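Werkstatt & Küche: Was vom Vorführtag bei Kodix zu Hause brauchbar ist

Im Februar war die Halle von Kodix für Besucher offen. Gezeigt wurde zweiarmiges Greifen am Küchentisch, Programmierung von Tekleab. 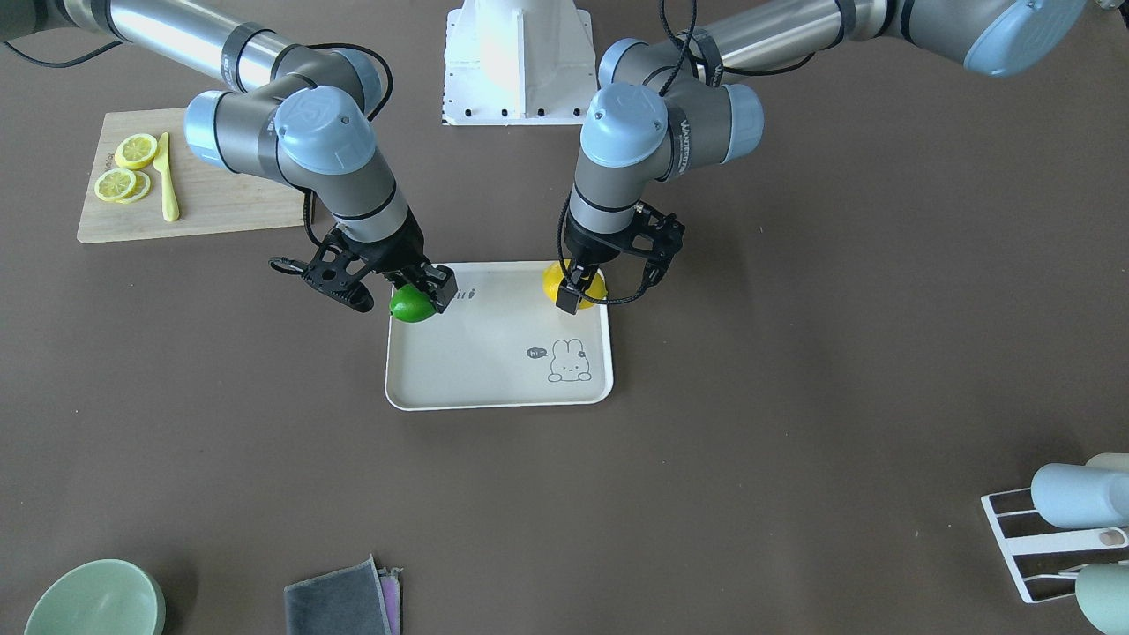
Einige Punkte lassen sich auf die eigene Arbeitsfläche übertragen.

Tablett als Ablage: Runde Früchte rollen auf glatter Platte weg. Ein Tablett mit leicht erhöhtem Rand begrenzt den Weg. Matte Unterlagen spiegeln weniger – das hilft auch dem Auge beim Schneiden.

Griffkraft: Zitrusfrüchte knapp über der Mitte fassen und nur so fest halten, dass nichts rutscht. Bei der Vorführung wurde die Kraft in 4 Stufen eingestellt, für Limetten genügte die zweite.

Kabel: Bewegte Leitungen brauchen eine lose Schlaufe am Gelenk. Das gilt ebenso für Handmixer und Lötkolben. Straff geführte Kabel brechen zuerst an der Tülle.

Schneidbrett: An den Rand der Arbeitsfläche legen, Mitte frei halten. Feuchtes Tuch unter das Brett, Format 400 × 400 mm, einmal gefaltet.

Das Merkblatt von Graster mit den Greifweiten liegt am Eingang aus, Blatt 44.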